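Fórum Casa e Arrumação > Sala de estar > Almofadas: lavar em casa ou na lavandaria?

rekahajdu
Boa tarde a todos. Sou húngara e vivo em Portugal há pouco tempo, por isso peço desculpa pelos erros. Quero lavar as almofadas da sala, mas a etiqueta já não se lê. Posso pôr na máquina com o enchimento dentro?

Plirance
Eu ponho sempre tudo junto, 2 almofadas de cada vez, programa delicado. Nunca tive problema.

rekahajdu
Obrigada, Plirance. Deixo duas fotografias — a almofada pequena cor-de-rosa no chão e a branca em cima da cadeira de pelúcia castanha.

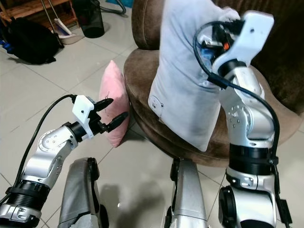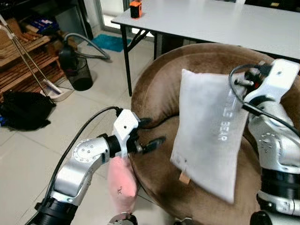
Resposta n.º 4

Vemine
Não concordo com o Plirance. Se o enchimento é de penas, seca mal e fica com cheiro. Tire a capa, se tiver fecho, e lave só a capa.

Plirance
As minhas são de fibra e secam numa tarde. Depende do enchimento, está bem, mas lavar só a capa não tira o pó de dentro.

rekahajdu
A branca penso que é de fibra, a outra não sei. Vou experimentar primeiro com a branca, em água fria. E o amaciador, usa-se?

Vemine
Eu não uso. Meia dose de detergente líquido e dois enxaguamentos.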